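Chapter 7
Pruning Shrubs for Flower and Shape
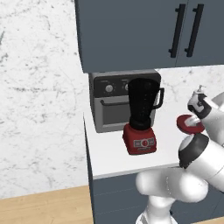
Fig. 7.1 A blender with a red base and a grey control panel, on a white countertop.

Many gardeners are afraid of the first cut. They have bought a healthy shrub, it has grown well for 3 years, and now it stands over the path and gives flowers only at the top. In this chapter we study when to cut, how much to cut, and which shrubs prefer to be left in peace.

The most important question is the age of the wood that carries the flowers. Forsythia and mock orange flower on shoots made in the previous summer. If we prune them in winter, we remove the buds, and in spring there is very little to see. Such shrubs should be pruned directly after flowering. Other shrubs, for instance the hardy fuchsias, flower on shoots of the same year, and these can be cut hard in early spring.

In the teaching garden at Cendstead, Raíssa Meireles kept notes on 138 shrubs, planted in heavy clay. Her notes are used in several places in this chapter. She found that mock oranges pruned in July, with one old stem in every four taken out at the base, were fuller than those which were only shortened with shears. The shortened plants made a thick crown of thin twigs and became bare below.

Before you begin, learn these words: leader, lateral, spur, sucker, old wood, new wood. They are explained in section 7.1, together with the correct position of the cut above a bud. Section 7.2 treats the tools and their cleaning. Hedges follow other rules and are left for the next chapter.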